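When a Robot Arm Joins the Lab

Do you have chores at home that you do again and again? In a laboratory there are many chores like this. One of them is to carry plates. A lab plate is not for eating. It is a flat thing, smaller than your school book, and it holds many tiny samples.

At Brisach, the people in the lab used to carry every plate by hand. They took it from its stand, walked to the machine, put it in the tray, and waited 15 minutes. Then they took it out and began again with the next one. Now a robot arm does the carrying, and before every new job the team tries it first on the computer.
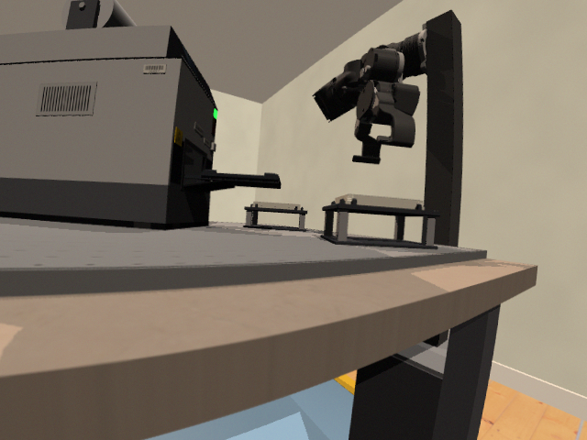
The arm over a plate stand. The machine with the long black tray is on the left.

The arm has joints, a little like your shoulder, elbow and wrist. At its end there is a gripper, and the gripper is its hand. The arm does not know what a plate is. A person must tell it where to go, how high to lift and how hard to squeeze. If somebody moves a stand by the width of 2 fingers, the instructions must be changed also.

What about the people? No one at Brisach lost their job when the arm came, but the jobs became different. Before, one worker spent 5 hours of the day on carrying. Her hands hurt in the evening. Now she plans the tests and looks at the results. Two of her colleagues took a course in July to learn how to write instructions for the arm. One of them liked it very much. The other one says he misses the walking! 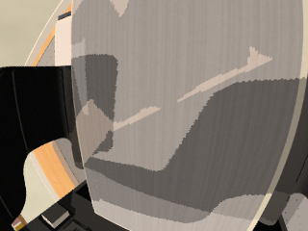 Notico Young Readers, Science and Work Desk

Close to the gripper, the job is about very small distances. You can pick up a cup without thinking, and your fingers feel when to stop. For a robot, people have to work this out step by step.

There are still things that the arm can't do at Brisach. It can't notice that a sample smells strange, and it can't ask a friend for help. When something goes wrong, it stops, and a person comes to look.

Words to know
Sample: a small amount of something that we want to test.
Gripper: the part of a robot that holds things.
Automation: when a machine does a job that people did before.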